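Monday, April 5, 2021
Posted by Jianguo Ding

I have opinions about toasters now. This is what a long winter does to a person. The old one gave up in February, and I spent more evenings than I'd like to admit reading reviews by people who own thermometers and aren't afraid to use them.

I went for mint green in the end. Two slots, shiny metal, slightly pleased with itself. It lives in the back left corner, against the tree wallpaper, which I have stopped defending to visitors. Pink leaves, brown trunks, a butterfly. You either come round to it or you eat elsewhere. 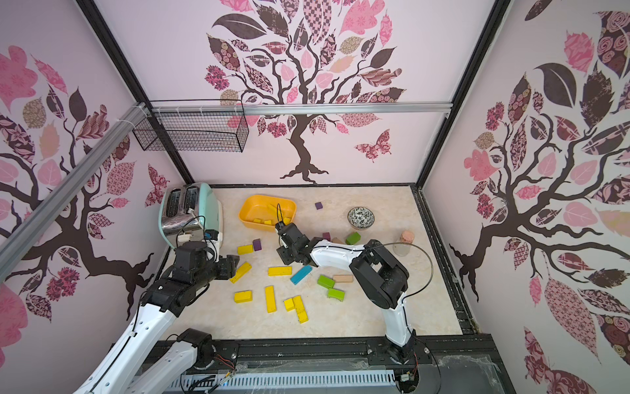
Zeng wrote after my last post that mint green dates faster than milk, and that anyone with sense buys a plain steel one and gets on with their life. Zeng's has been on its last legs for years and only does one side.

The yellow blocks are another matter. They're wooden, they have no business near breakfast, and their proper home is the yellow tub next to the toaster. Putting them away is the easiest tidying job in the house and it still manages to take all morning. One of them has chipped edges and has clearly had a life. There's a purple triangular one as well, which I've decided is a guest.
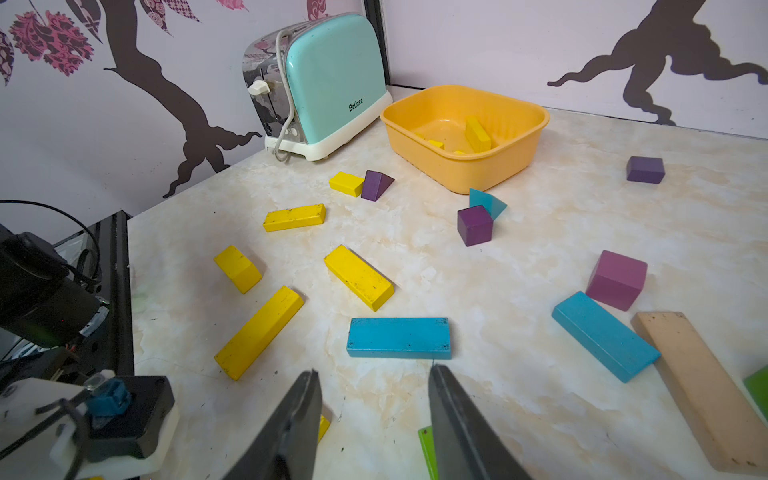
Do toasters need a clear space round them? Mine gets a hand's width on each side when it's switched on, and anything that could scorch moves further off.

So that's the rule, and the tub gets shifted before anyone has toast. The patterned bowl and the jar with the pink lid stay further along, over to the right. I bought the bowl at Treltach for more than I'd pay for soup. The jar was meant for marmalade. I make marmalade the way other people learn Italian.

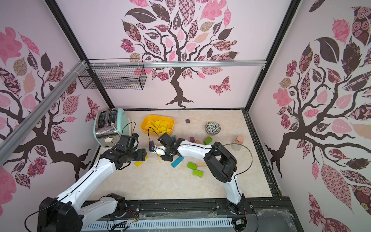
Toaster in its corner, blocks piled in the yellow tray.

Next time, crumb trays. I've got 600 words on them already.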